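The Second Question: notes for the evening talk

Start without thanking everyone. They've been thanked twice already and the coffee is getting cold.

Opening story. Surkstead, October, a little after seven in the morning. The mayor is on Niter, our local station, to talk about the farmers' market. He has a good line ready about pumpkins. The host lets him say it, then asks if he had read the Collet report before he voted to shelve it.

Pause. Let them enjoy the pumpkins.

The Collet report, for anyone from out of town: 463 pages on how the city hands out its building contracts. The mayor's answer was that he was "fully across the themes." The host said thank you and went to the weather.

I was that host. Wait for the laugh, and if there isn't one, keep going.

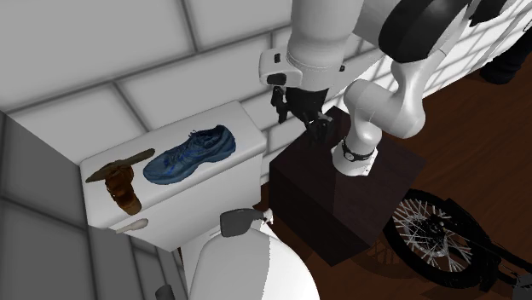

Faustine Jacquet wrote to the station that same afternoon: You had him. You asked the right thing, he gave you a pile of leaves, and you told us it would be cloudy. I could have gotten that by looking out the window. Why do you people prepare the first question and never the one after it?

I kept that email taped over my desk for years. Hold up the copy. (The original went in the office move, along with my good chair.)

So the talk is about the second question. First questions are easy. Everybody in this room can write a tough one, and most politicians have been handed it by their press office before they've parked. What they haven't been handed is what comes after their answer, and half the time neither have we.

Play clip one. It runs 14 seconds and feels like a school year. Don't talk over it.

What to say after the clip:

He says "I think what people want to know is." Ask the room how many times they've heard that sentence from someone who was about to tell people something they did not want to know. Don't make them put their hands up, it's late.

The trouble with a non-answer is that it sounds like an answer if you happen to be looking at the clock. I was looking at the clock. I had two minutes to the news and a man from the garden center on the other line.

Next part is on manners. Skip if we started late.

We're polite in a small town. I see the mayor at the hardware store. I've seen him in shorts. It is hard to ask a man why he vouched for the Brustard bid when you both know you'll be standing behind him on Saturday morning with a bag of grout. Big-city hosts get to shout and go home. I can't shout, I have to buy grout.

(Check: I said no days of the week to the organizers' calendar person, so say "on the weekend" instead.)

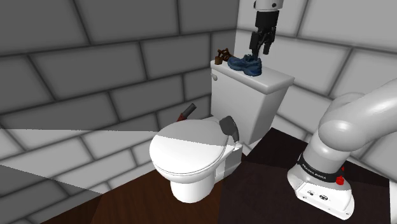 And shouting is overrated anyway. I went back through old tapes for this talk, and the loud interviews are the ones where I learned the least. There's a beauty from my second year in the job where I interrupt a county commissioner so often that he never gets the chance to say anything stupid. He must have driven home whistling.

Things I do now. Put these on the screen one at a time, and don't read them out as if the audience can't.

Write down the answer you expect. Under it, write the next question.

If the answer is a fog, repeat the question in fewer words. "Did you read it?" is four words and a very long morning for somebody.

Leave the silence alone. It belongs to the guest.

Ask for the one fact. When did you sign, who called you, what page. People can be vague about themes all day, but page numbers are murder.

Tell the producer beforehand that the weather can wait. It will still be there.

Now the Brustard letter. Slow down for this bit. The mayor had written a letter of support for the firm on city paper, then said he'd written it as a private citizen. We had him back on. Over 800 messages came in while he was talking, which for Niter is a riot. I asked who paid for the stamp. He didn't have an answer, and I didn't help him find one.

Take a drink of water. Clip two if the machine is behaving. 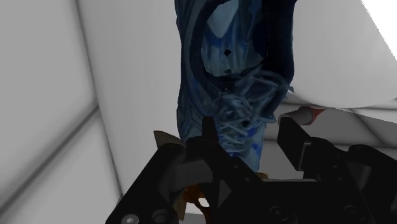
Capucine Rey disagreed with me about that one, and still does. Her view was that the stamp was a cheap shot, that listeners remembered the joke and forgot the letter, and that a host who gets a laugh has usually let somebody off the hook. She would have asked him to read the letter aloud and kept quiet.

I hate to say it in public, but I'd try it her way now. The stamp got me a round of applause at the diner. The letter got one paragraph in the paper, near the tire ads.

If someone asks whether he ever read the report: I've put it to him three times since. He is up to the themes again.

Questions from the floor. Take the first from the back row, they've been standing. If the answer I give is a fog, they're welcome to ask it again.

Return the clicker to the front desk.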